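机に紙を貼る人の話 スロストゥル・エスキルセンさん(Grovero)に聞く

机に紙を貼る仕事をしている、と言うと、たいていの人は障子か襖の話だと思うらしい。スロストゥル・エスキルセン(Þröstur Eskildsen)さんは、その誤解を訂正するのをだいぶ前にやめたそうだ。

「障子ですか、と聞かれたら、まあ親戚です、と答えます。説明すると長いし、長く説明しても相手の顔はあまり変わらないので」

作業台に茶色い紙を敷き、テープで升目を引き、必要なら皿や果物を並べる。Groveroという小さな工房で、この仕事を続けて17年になる。その間に肩書きは何度か変わった。いまの名刺には「卓上」とだけ印刷されている。

「名刺屋が続きを忘れたんです。本当は卓上設計だったか、卓上準備だったか。私も忘れたので、そのままにしてあります」

話を聞いたのは九月の午後で、出されたコーヒーは薄かった。紙は厚いほうがいいのに、コーヒーは薄いほうがいいのだという。このあたりの基準は最後までよくわからなかった。

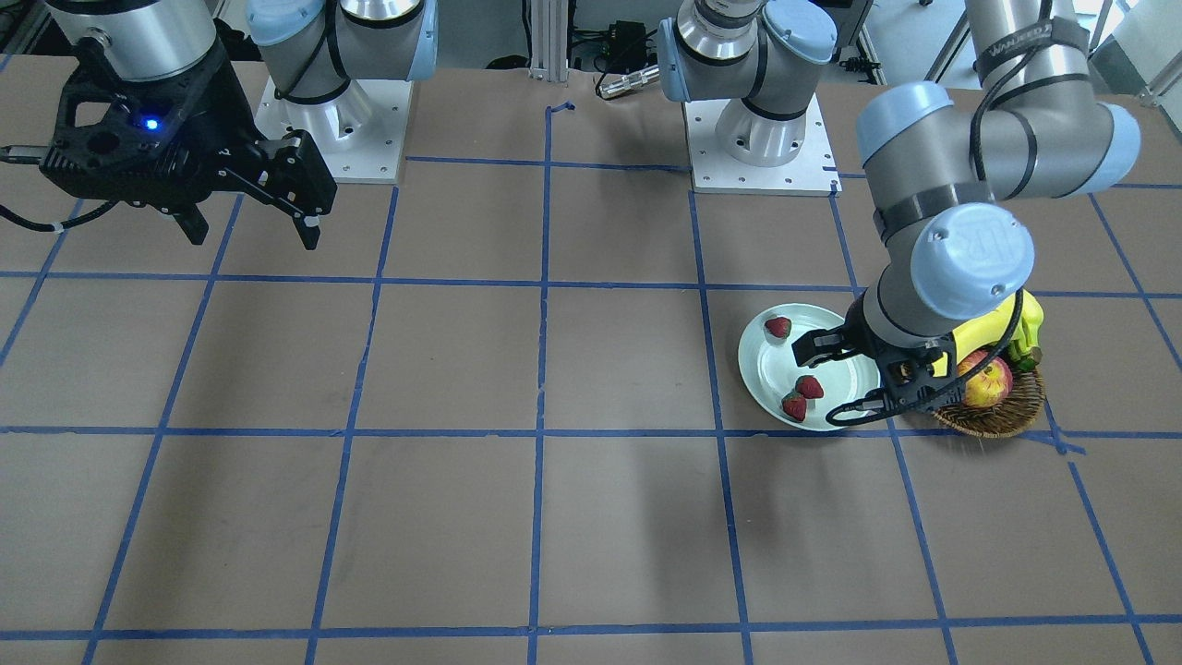
茶色い紙に青いテープで升目を引いた作業台。右手に皿。

まず紙の話になった。茶色でなければいけないのか、と聞くと、エスキルセンさんは少し嫌な顔をした。

「白でもいいんですよ。白い紙の上に白い皿を置いて、皿がどこかわからなくなってもいいなら。前に一度だけ、お客さんがどうしても白がいいと言うので白を敷いたことがあります。きれいでした。昼前までは」

昼に何があったのかは教えてくれなかったが、トマトという単語は出た。

紙はEshunという問屋から取っている。ロールで届くので、端は巻き癖がついたまま反り返っている。これを一晩、裏返しにして寝かせる。若いころは待ちきれずにアイロンをかけたことがあるそうで、紙は平らになり、机の塗装は波打った。

「待つのがいちばん安いんです。でも、待っているあいだは何もしていないように見えるので、見積書に書きにくい。いまは『養生』と書いています。便利な言葉ですよ。誰も中身を聞かない」

貼るときは、奥から手前へ送る。空気を手のひらで逃がし、途中で袖をまくり直したくなっても我慢する。まくり直すあいだに紙が戻るからだ。弟子に最初に教えるのもこの袖のことで、教えられた弟子はたいてい、もっと深い話が聞けると思っていた顔をするという。

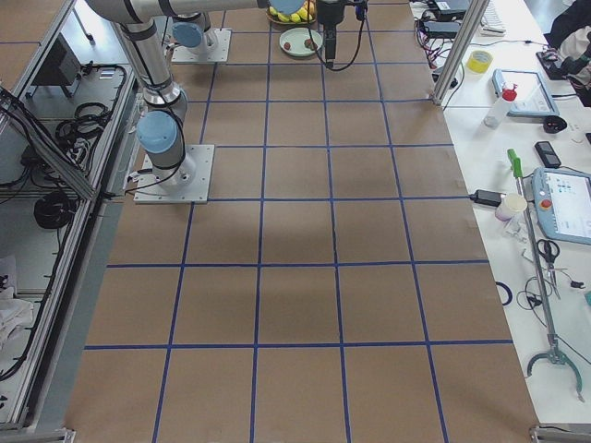
次に升目である。エスキルセンさんは升目のことを「畑」と呼ぶ。縦と横に青いテープを渡していくと、紙の上に四角い区画ができる。どの区画に何を置くか、それを決めるための線なのだから、線そのものは主張しないほうがいい。そう言いながら、色は青と決めている。

「青は食べ物に少ないでしょう。だから喧嘩しないんです。赤いテープを引いて、そばに苺を置いてごらんなさい。どっちを見ていいのか、目が困ります。黄色も駄目です。バナナが負ける」

バナナが何に負けるのか、と聞き返すと、「テープに」と真顔で言われた。

線はまっすぐ引くのか。意地の悪い質問のつもりはなかったのだが、ここで少し間があった。

「まっすぐ引こうとはします。始めと終わりは合っています。途中のことは、途中の人に聞いてください」

途中の人というのは、もちろん本人である。テープは引っぱりすぎると縮んで戻り、緩めると今度はうねる。定規を当てればいいようなものだが、定規を当てているうちは手が二本では足りない。弟子に端を押さえてもらうと、今度は弟子が息をする。それで線が揺れる。

「少しよれているくらいのほうが、人が引いた線だとわかっていい。これは負け惜しみではなくて、まあ、負け惜しみなんですが、17年言い続けると方針になります」

升目の大きさには決まりがない。皿が収まるくらい、と言う人もいるし、両手を広げて置けるくらい、と言う人もいる。エスキルセンさんは部屋に入って机を見てから決める。ただし机の端で半端が出たときは、必ず奥に送る。手前の升が細いと、そこに立つ人の機嫌が悪くなるのだという。統計があるのかと尋ねると、妻で試した、という返事だった。

私は一度、自宅の食卓で真似をしてみたことがある。先に升目の数を決めてからテープを引いたのだが、これが間違いだったらしい。その話をすると、エスキルセンさんは初めて声を出して笑った。

「数を先に決めるのは、ご飯を炊く前にお代わりの回数を決めるようなものです」

この例えは何度か考えてみたが、まだ合っているのかどうか判断がつかない。 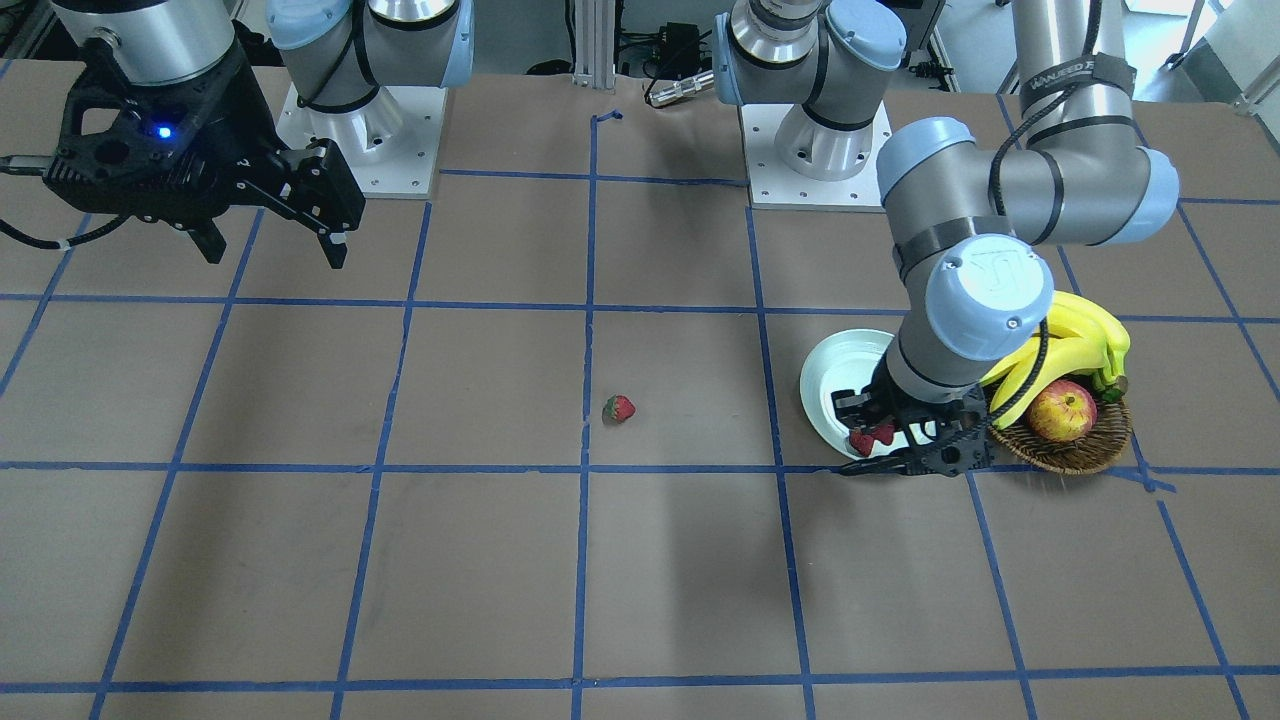

果物の話になると、急に口が軽くなる。仕入れはLultoraという店に頼むことが多い。頼むほうも頼むほうで、「赤いのを少し、黄色いのをたくさん」といった注文の仕方をする。店のほうはもう慣れていて、来たものに文句を言うと次から品名で聞かれるので、言わないことにしている。

「籠に盛るときは、バナナを奥です。背が高いから。手前にすると、後ろのものが全部いなくなる。林檎は手前。林檎は転がりますが、籠の縁があれば、そこで考え直してくれます」

籠は編んだものが好みだそうだ。鉢や深皿も使うが、つるりとした器に果物を積むと、ひとつ動いただけで全員が動く。籠の編み目には、果物に落ち着きを与える何かがある。本人の言葉を借りれば「椅子に肘掛けがあるようなもの」である。今度の例えはわかった。

では皿はどうか。白い丸皿をいちばんよく使う、とエスキルセンさんは言う。苺のように小さくて赤いものは、白に載せればどこからでも見つかる。淡い緑の皿も持っていて、こちらには赤茶っぽい丸いものが似合う。似合うが、あまり言うと工房の人たちが色合わせの会議を始めてしまうので、普段は黙っているという。

「一度、皿の色で午前中いっぱい会議をしました。結論は、昼にしよう、でした」

皿に盛る苺は、真ん中に集めるのか、散らすのか。

「どちらでもいいんです。真ん中に置くと、置いた感じがする。端に寄せると、誰かが食べた残りみたいな感じがする。私は端に寄っているほうが好きですね。部屋に人がいた気がして」

ところが皿の位置となると、どちらでもよくはない。升目の線をまたいで置くか、中に収めるかで、Groveroには長年の派閥がある。エスキルセンさんは自分を中立だと言うが、話を聞いているかぎり完全にまたぐ派である。線の中に収めた皿は「駐車場に見える」のだそうだ。

収める派の意見も紹介しておくべきだろう。Gesonという別の工房から移ってきた同僚がいて、この人は升の内側に皿を置き、さらに縁から線までの間隔を指で測る。エスキルセンさんに言わせれば「立派な人だが、皿がかわいそう」。同僚の側からは、エスキルセンさんの机は「引っ越しの途中」と呼ばれている。ふたりは昼食を毎日一緒にとっている。

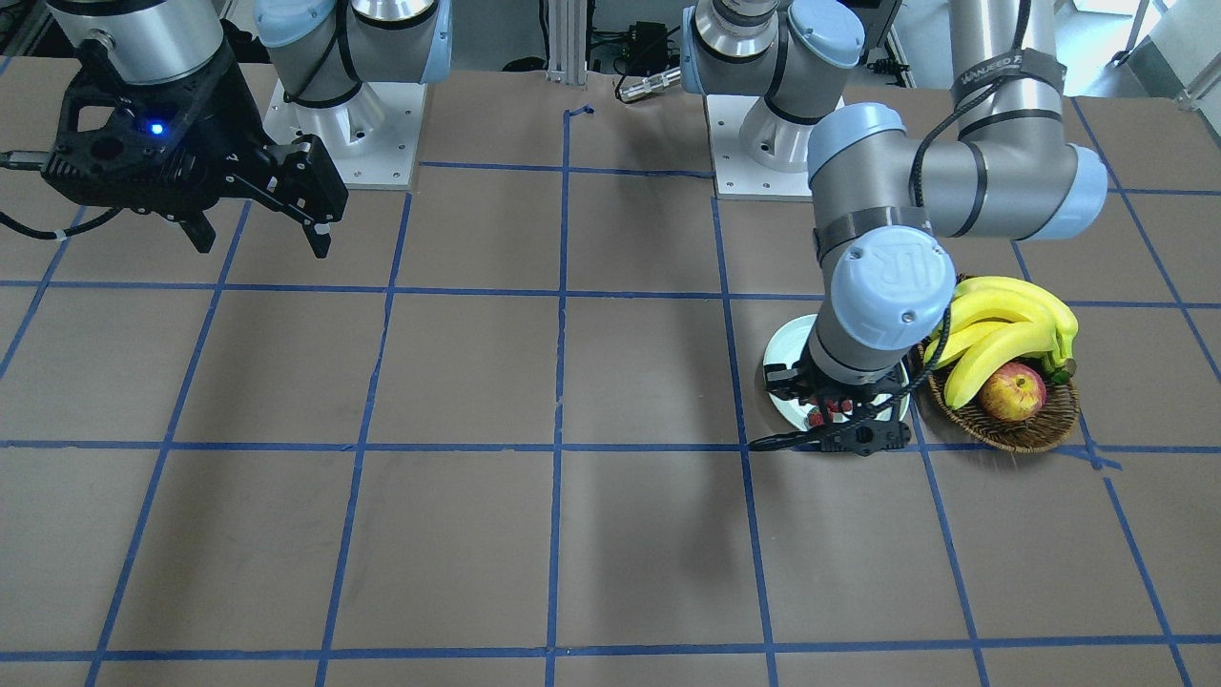
ひとつの机の支度にどれくらい時間がかかるのか。これも聞いてみた。紙を寝かせる晩を除けば、半日で終わる日もあれば、夕方まで果物を持ってうろうろしている日もある。いちばん長引くのは、置き終わったあとだという。

「置いたら離れて見るでしょう。離れて見ると、直したくなる。直すと、また離れたくなる。それで壁に背中がつくまでやります。狭い部屋のほうが早く終わりますよ、すぐ壁なので」

果物は片側に寄せ、残りの升は空けておくのが好みらしい。全部の升に何かを置いてほしいという依頼も来るが、そういうときは見積もりを少し高くする。手間賃かと思ったら、やめてもらうためだった。

「升が空いていると、人は心配するんです。まだ終わっていないんじゃないかと。終わっています。紙も仕事をしているんです。請求書にも紙と書いてあります」

剥がすときのことも教わった。テープは先に全部剥がすのではなく、紙ごと手前に巻き取ってしまう。剥がしたテープは丸めると必ず自分の肘につくからで、エスキルセンさんは一度、肘に青い切れ端をつけたまま親戚の結婚式に出た。写真にも残っているそうだが、見せてはもらえなかった。

巻いた紙は、汚れていなければ裏を使う。引っ越しの食器を包みたいという近所の人にも分ける。エスキルセンさんの家では夕飯の献立がこの紙の切れ端に書かれていて、冷蔵庫に貼ってある。貼っているのは、やはり青いテープである。

「磁石を買えばいいのにと妻には言われます。でも、テープはいくらでもあるので」

最後に、これから机に紙を敷いてみたいという人に何か助言はあるかと聞いた。エスキルセンさんはしばらく窓のほうを見てから、先に机の上を拭いたほうがいい、と言った。パン屑が一粒でも残っていると、紙を敷いたあと、それが一日じゅう気になるのだそうだ。気になって指で押すと、今度は紙に跡がつく。

帰りがけに、紙の端切れを丸めて持たせてくれた。うちの食卓には幅が足りなかったので、いまは電話の横に敷いてある。テープはまだ引いていない。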